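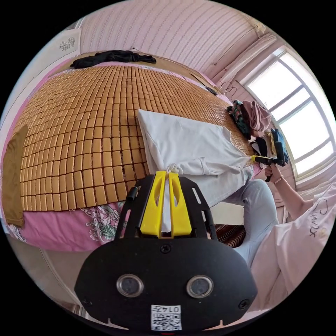 Shirt School, or My Afternoon at the Clastby Open Day

April 26, 2023

I went to the Clastby open day expecting a robot. I had pictured something tall, possibly with a voice. What I got was a woven mat on a bed and a white shirt with long sleeves, and two odd-looking pincers with yellow fingers that you hold yourself, one per hand, like a lobster with a chore list.

The robot comes later. First somebody has to fold an enormous amount of laundry with the pincers so that the robot has something to copy. I have been folding laundry without pincers for decades and no machine has ever shown the slightest interest.

Asanka Nanayakkara, who runs the clothing side of things, gave us the short talk. Each gripper has a pair of round lenses on it and its own number on a sticker. You pinch the cloth, you lift it, you lay the sleeve over, and the whole business gets recorded. They are after 1000 good folds of long-sleeved tops before they move on to trousers. As of that morning they had 146. I asked what counted as a good fold and Asanka said, very kindly, "You'll see when you do a bad one."

I did a bad one. I did 4 of them, if we're being strict, and Asanka was strict.

The trouble is that your fingers know things the pincers don't. I grabbed what I thought was one layer of shirt and got both, plus a bit of the mat. Then I pulled the sleeve out nice and straight, felt pleased with myself, and let go with the wrong hand. A man from Heken who was next in line made a small noise. He went on to fold his in one go and I have decided not to remember his name.

You do get a feel for it. By my last try I could gather up a pinch of fabric in the left gripper, hold the cuff with the right, and bring the two together in something like a straight line. The result looked like a shirt that had been sat on, but by a careful person. Asanka kept the recording, so somewhere in a file there is a future robot's idea of how I do housework. I'm sorry, robot.

There was a table of leaflets from Pramanik, who make a gripper for picking fruit, and some very good ginger cookies. I took one leaflet and more cookies than that. The next open day is in February, over in Clurnside, and they say they'll be on to towels by then. I've put my name down. I'm good at towels.

When I got home there was a full basket waiting on the stairs. I walked past it twice and then did it by hand, sleeves first.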